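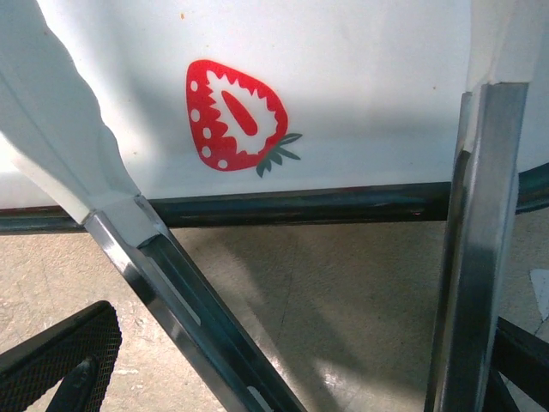

Serving & Table > Trays > Strawberry Tray with Tongs

Strawberry Tray & Tongs Set
£12 the set
In stock, sent out from our shop in Gutthorpe

I've had a soft spot for this tray ever since I unpacked the first box of them. I'd ordered a small number for the shop at Tidness, mostly because the strawberry made me smile, and they'd gone before I had a price sticker on half of them. So they came back in September in a bigger lot, and now they've got a proper page of their own instead of a line at the bottom of the picnic section.

It's a white tray with a glossy face and a dark rounded rim, and the strawberries are drawn as if they've been cut in half, with a zigzag of white inside the red and a spray of dark leaves at the end. I like that they aren't too sweet-looking. There's a lot of fruit on kitchen things at the moment and plenty of it is a bit baby-ish for my taste (sorry, pineapple people), but this one sits happily next to plain white plates and next to the old mismatched stuff I've got at home.

The tongs come with it. They've got brushed metal arms and pale, see-through-ish ends for the gripping part, and they're the reason I started selling the two together. I used to sell the tray on its own and everybody asked what I'd serve with!

What I use it for

Mine lives on the side by the kettle and it does far more than I ever meant it to. Toast in the morning. Buns when there are buns. It carries the mugs out to the garden and comes back with the mugs, the plates, somebody's sunglasses and a trowel. At teatime it's where the bread goes, and the tongs save me from having everyone's hands all over the rolls.

It's also very good for anything that comes home in a bag and needs to look like you made an effort. I do this constantly. Sausage rolls, doughnuts, the little cheese things from the market in Gutthorpe - out they come and on to the tray, and the bag goes straight in the bin before anybody asks.

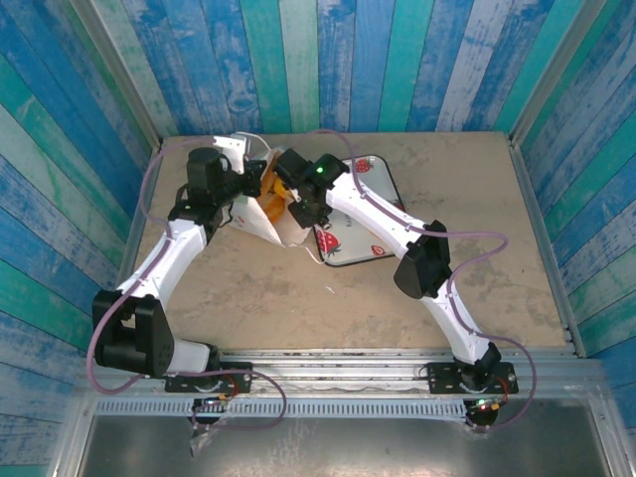 Size is what I get asked most, so let me try to be useful. It's a tray for the middle of the table and it won't take a full roast dinner on your lap, if that's what you're after. If you're the sort who puts the whole bag down first and sorts it out afterwards (I am), a crumpled paper one full of something orange will sit half on and half off the tray while you get going, so clear yourself a bit of space alongside. There are three strawberries across the design, and some faint lettering too, which a few customers didn't spot until they'd had it a week. Once the food's on you'll lose sight of most of that, and then it turns up again as things get eaten. Children seem to enjoy that part. So do I.

The rim is worth a mention as well. I had a different white tray for years with a white edge, and I could never see where it stopped. I put more than one glass down on thin air. With the dark edge you know where you are, and it hides the odd knock from the cupboard door.

Using the tongs

They open nice and wide and you don't need much of a squeeze. I find them best on things with a bit of shape to them: rolls, pastries, chunky chips, wedges of fruit. For salad leaves I'd go for something bigger, and we've got the long Rinderby servers for that on the next page. Peas, no. Please don't write to me about peas.

If you're left-handed you'll be fine, they're the same both ways round. I've kept a pair at the till for people to have a go with and you'd be amazed how long a grown adult will stand there clicking them at their husband. 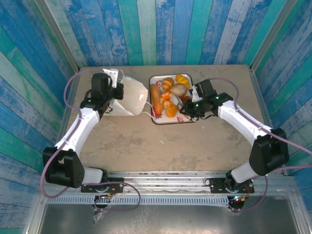
For storing, I stand the tray on its edge between the chopping boards and put the tongs in the drawer with the wooden spoons. You could hang the tongs up if you've got a rail and they'd look quite smart. Mine get hung up for a day or so after I've had a tidy, and then they go back to living in the drawer like everything else.

Looking after it

I wash both by hand in warm soapy water and dry the tray with a soft tea towel, mostly so it doesn't get those chalky marks on the shiny part. Go easy with scourers on the strawberries. Beetroot and curry want wiping up before you sit down for the evening. Don't put it in the oven or the microwave, and don't use it as a stand for a hot pan - use a trivet, we sell those too.

Goes well with

Ruawai side plates, set of 2. Plain, a bit creamy, lovely with the red.
Rinderby long servers. For the salad I was going on about.
Tidness tea towel, stripe. Soft enough for the tray.

Postage and returns

I pack orders myself in the afternoons, after the shop's quietened down. Allow 7 days for it to reach you, though it's often quicker. If you'd like it wrapped as a present, add £2 and tell me in the notes box what to put on the tag, and I'll leave the price off. I use brown paper and string, no bows.

If it gets to you damaged, send me a quick photo and I'll pop another in the post. Changed your mind? Send it back unused with both pieces and I'll refund you when it's back in the shop.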